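Forum Rando & Bivouac > Itinéraires > Eau et points de ravitaillement

Sujet : Traversée Skernis – Hoklow, quelqu'un a l'état des points d'eau ?

marmotte_lente
Bonjour à tous, je prépare la traversée Skernis – Hoklow pour la fin de l'été, 114 km d'après le topo, je compte six jours. Question eau. Le topo donne une source à Uria et un puits communal à Orakzai, entre les deux rien. Quelqu'un est passé récemment ? Je pars seul, je bois beaucoup, et j'ai pas envie de me trimballer une citerne sur le dos. Merci d'avance

Pbl_74
Salut. Passé en février donc ça compte pas trop, mais la source d'Uria coulait bien. Le puits d'Orakzai il faut demander la clé au café. Fermé l'après-midi, le café. Prévois d'arriver avant midi ou tu attends sur le banc jusqu'à 17h.

gravelotte
La source d'Uria en février oui, tout le monde y trouve de l'eau en février. Fin août c'est un filet, et encore. L'an dernier j'ai mis vingt minutes à remplir une gourde. Filtre obligatoire, y a des bêtes au-dessus.

marmotte_lente
Ok merci. Du coup combien de litres au départ d'Uria selon vous ?

gravelotte
6. Minimum. Et tu bois un litre sur place avant de partir.

Pbl_74
6 litres c'est n'importe quoi, avec ça tu marches deux fois moins vite et tu transpires le double. Perso 4 et départ à 5h du matin. A 11h t'es à Orakzai, terminé.

gravelotte
T'es à Orakzai à 11h si t'as tes jambes à toi et pas un sac de six jours. Il a dit qu'il buvait beaucoup. Lis les messages.

Pbl_74
J'ai lu. Je donne mon avis, c'est un forum.

tonton_bivouac
Vous allez pas recommencer tous les deux, on a déjà eu le fil sur les réchauds...
Pour l'OP : l'étape Uria – Orakzai fait pas la distance du topo. Le vieux tracé passait par la ferme, il est barré depuis que le terrain a été vendu, faut contourner par le nord. Compte une bonne heure de plus. Aucune ombre. Et les balises côté nord sont repeintes en jaune, pas en rouge comme écrit dans le livre.

marmotte_lente
Ah ça change tout pour l'horaire. Le bus d'Orakzai au cas où j'abandonne, il existe encore ?

tonton_bivouac
Ligne 129, oui. Deux passages par jour en semaine, vérifie les horaires à la mairie pas sur le site, le site est faux depuis des lustres. Le ticket se prend dans le bus, en monnaie.

I-seul Yoon
Bonjour, je me permets de répondre, j'ai fait le parcours dans l'autre sens (Hoklow vers Skernis) cet été. J'avais pris 5 litres sur l'étape sèche, il m'en restait presque un en arrivant. Mais je suis petite et je bois peu. Plus que l'eau c'est le soleil qui m'a posé problème : aucun arbre pendant des heures, j'avais une casquette, j'aurais du prendre un chapeau à bord large. Crème sur les mollets aussi !! on oublie toujours.
Le chemin est bon mais défoncé par endroits, avec des bâtons ça va.
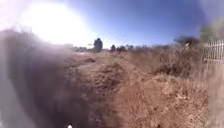
Entre Orakzai et Uria – soleil de face, terre rouge et herbe sèche. Pas d'ombre à attendre.

marmotte_lente
Merci beaucoup, super utile ! Ok donc chapeau. Tu avais dormi où à Uria ?

I-seul Yoon
Au gîte communal, 10 euros la nuit, douche froide mais douche. Il faut appeler la veille. Pas de cuisine, juste une prise pour la bouilloire.

gravelotte
Bon ben voilà, soleil en pleine tête et des arbres seulement au loin. Je maintiens mes 6 litres.

Pbl_74
Et moi mes 4 avec départ à 5h. Si tu pars à 5h t'as pas ce soleil là, c'est quand même pas compliqué.

tonton_bivouac
Coupez la poire en deux, 5 litres et départ à 6h, et on passe à autre chose. Par contre poches souples plutôt que bouteilles, une fois vides ça prend rien dans le sac. Et une pastille de secours dans la trousse, ça pèse pas 10 grammes.

marmotte_lente
Vendu pour les 5 litres et les poches souples. Je prends quand même le filtre pour Uria. Je repasse mettre à jour le fil en rentrant, débit de la source + horaires du café.

Pbl_74
Demande aussi si la clé du puits est toujours au café, ils parlaient de la mettre à l'épicerie.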